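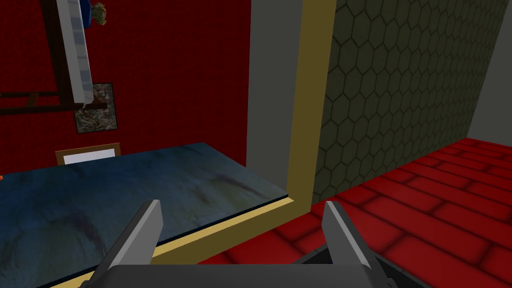
A simulated room used at Draria, with the gripper at the table's edge. Rendering: Norau

Packing staff at Draria, a housewares distributor in Kowalchuk, will start sharing their returns tables with robot arms in March, and part of the training is being done on screen first.

The company handles returned goods by hand at present. Workers open each box, check the item and set it on one of the outgoing carts. Under the new setup, an arm will lift the items onto the carts, and staff will do the checking and handle anything the arm refuses.

The arms run on software from Norau, which builds rendered rooms for practice. The rooms differ in their walls, floors and furniture – one has a red wall, a brick floor and a honeycomb pattern – and none of them is a copy of the Draria building. Stellan Rønning, who leads the work at Norau, said the arm has to cope with places it has not met before.

"If it only knows one table, you move a lamp and it's lost," Rønning said.

Norau ran 2,375 practice attempts last month, and 2,228 of them were counted as successful. The failed ones are reviewed by Draria staff, who mark where the gripper should have closed or stopped. The work is paid at the normal hourly rate.

Nuno Ramalho has worked in returns for nine years and is one of 3 employees moved to the review desk. He said his shoulders feel better but the days are longer.

"On the floor you talk to people. Up here it's me and a screen," he said. "I asked to keep two shifts a week downstairs and they said yes."

Draria said no jobs will be cut this year. Two open positions in returns will not be filled, and night shift will be the first to change over. Workers who don't want to work next to an arm can ask for a transfer to receiving until the end of the trial.

The site takes in 4,000 returned items a week. Fragile goods sold under the Drullo name will still be handled only by people.

A question-and-answer session for all shifts is set for Friday in the break room.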